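Teketholm Board Oil, 160 ml

Item 738
In stock - ships in 2 working days

Wood is thirsty, and it sulks when ignored. If your cutting board has gone gray and fuzzy, or your bread board feels like a cat's tongue, it wants oil. Teketholm is the one we make for the purpose, and it has been the best seller in the Imura range since we stopped putting it in the tin with the lid that didn't open. (Customers who still own that tin: a flat screwdriver, and our apologies.)

What's in it

Food-safe mineral oil and a little beeswax. No perfume, no lemon, no "notes of cedar." It smells faintly of beeswax for an evening and then of your kitchen, for better or worse.

What it's for

Cutting boards, butcher block, wooden spoons, salad bowls, rolling pins. It does a decent job on knife handles too. It is not a varnish and will not give you a shiny tabletop. For that you want Clitum Hard Finish, two shelves over, and a free weekend with the windows open.

How to use it

Wash the board and let it dry overnight. Overnight means overnight. Pour on a puddle the size of a jar lid and rub it along the grain with an old T-shirt. Do the ends as well, where the wood drinks fastest. Leave it for 4 hours, wipe off whatever is still sitting on top, and put the board back to work.

New boards like a second coat the next day. After that, once a month is plenty for a board that sees daily onions.

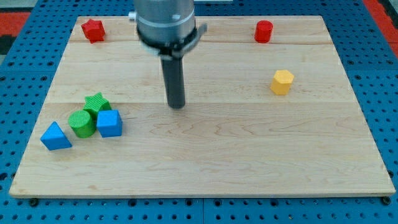
Maple board with the plank seams running lengthwise.

Maple is close-grained and takes oil slowly, so go light and come back. Walnut looks dramatic right away and makes you feel very skilled. Bamboo soaks up less than you'd think. Old pine will take as much as you care to give it, and we are happy to sell you a second bottle.

Sizes

The 160 ml bottle does some 2 years of ordinary household use. Restaurants and people with a lot of countertop should look at the Nel refill can, which has a proper spout.

Customer comments

"Bought it for the butcher block, ended up doing the broom handle, the step stool and a banjo. Cap drips a little." - Demyd Polishchuk, 19 March 2013

The cap was redesigned that May. We can't advise on banjos.

Care and storage

Keep it upright, out of the sun. If it turns cloudy in a cold garage, stand the bottle in warm water and shake. Lay oily rags out flat to dry before you throw them away. Returns accepted on unopened bottles only.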